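# Driltby Puppy Settling Crate Mat

The Driltby mat is a padded liner for dog crates and travel boxes, made for puppies in their first months at home and for older dogs that like a firm bed. It has a flat quilted base with a raised edge on three sides, and the open side goes towards the crate door.

We stock it in two sizes. The small weighs 601 g and suits most terriers and spaniel puppies. The large is for dogs up to the size of a grown Labrador.

**What you get**

- One mat with a zipped, removable cover
- One spare cover in plain grey
- Four tie tapes, already sewn on

The filling is 7 cm deep and stays in one piece, so it doesn't bunch up in a corner after a wash. Dogs that dig at their bedding will mark the cover sooner or later. Spare covers are sold singly.
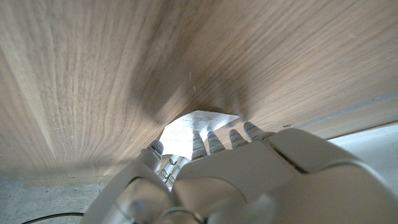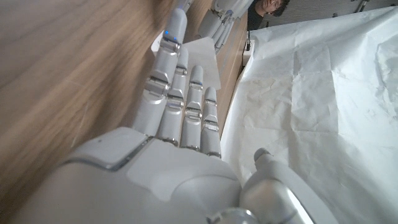
*Wood grain in the first picture; white hand, fingers raised, in the second.*

**Measuring up**

Measure the inside floor of the crate, not the outside. If you are between sizes, take the smaller one – a mat that rides up the bars gets chewed. Puppies still in a Casham or Tristier starter crate need the small.

**Washing**

Take the cover off and wash it at 40 degrees. Leave out fabric softener. The pad can be sponged down and dried flat, away from a radiator. Close the zip before washing, and shake off loose hair first if your dog is moulting.

**For new puppies**

Put the mat down with the crate door open for a day or two before you shut it. A blanket from the breeder can go on top. Nermina Tomić, who answers our bedding enquiries, suggests feeding the first few meals in the crate as well. Mats can be used from 11 weeks. Younger litters are better on vet fleece, and we sell that by the metre.

**Delivery and returns**

Orders leave us within two working days. Unused mats can be sent back within 16 days with the label still on. We can't take back covers that have been washed or slept on.

Page last updated Feb 22, 2021.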